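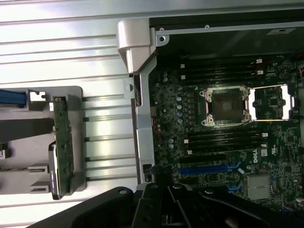 Ticket 2155, Zelle Sokstead, Status: offen

Moin zusammen, ich wollte ja wissen, ob der Arm uns das PC-Bestücken schon abnehmen kann. Kurz: jein! Die Grafikkarte bleibt mein Sorgenkind, die muss schön gerade über den Steckplatz, und da zicken zwei von unseren Abläufen noch rum.

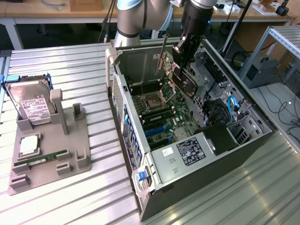 Siobhán Moriarty: Ich würde erst die Greifposition neu einlernen, dann die Kraftgrenze anfassen. Von Hand geht's bis dahin eh schneller.

Stimmt leider (noch). Hab's für Ablauf 227 eingetragen. Beim RAM bin ich optimistischer,

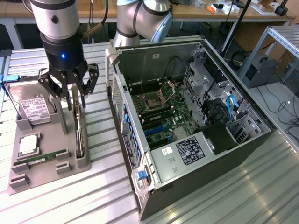
da gibt die Halterung die Lage ja vor. Kabel würde ich weiter selbst stecken, die liegen jedes Mal anders. Aarne, schaust du bitte noch auf die Kraftwerte?
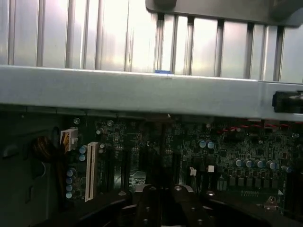
Greifer über dem Mainboard, Handgelenkkamera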